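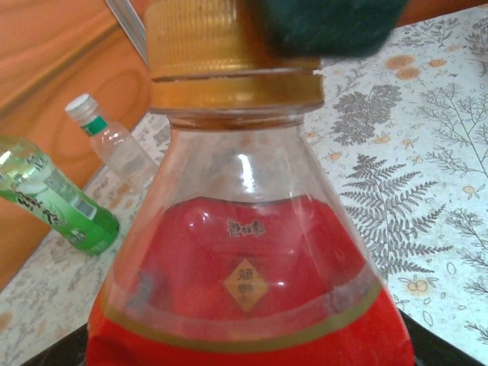 9/1/24

Up before 7 and started on the bottles, which I have been putting off all summer. The big glass one with the gold cap is staying. I read what I could of the label and gave up, my Chinese never got past menus and street signs. There is a tan diamond on the red with characters on it and I could not make out any of them. I'll ask Rafail Stergiou when he comes by, he lived over there for 2 years and can read a fair amount.

The plastic ones are going. They give nothing back for them at the Pacheco store anymore, so it's the blue bin on the corner. I should have done it weeks ago. Every time I needed the table I pushed them down to the other end and then they came back again.

Called Norora about moving the shelf delivery. The woman said October at the earliest unless I want the white one, and I don't. So the glass will have to live on top of the cabinet until then. I measured and there is room if the radio goes to the bedroom.

Lunch was leftover rice and an egg. Walked to Pavville after and paid the water bill, 69 dollars, higher than last time. Asked the man at the window and he said they had read the meter late. Bought dish soap, sponges and a bag of plums. The plums are not great.

Wiped down the kitchen table in the afternoon and the cabinet top too, which had a sticky ring on it that took some work. Found the Clonutier receipt behind the cabinet, the one I turned the place over for in the spring. Put it in the folder with the others.

Rafail phoned at supper. He can't come until the weekend, his sister needs a ride to the airport. Told him to bring his reading glasses. He thinks the diamond may just be the maker's name. We'll see.

Knee is better today. Bed early. Need to call about the gutter tomorrow and return the ladder.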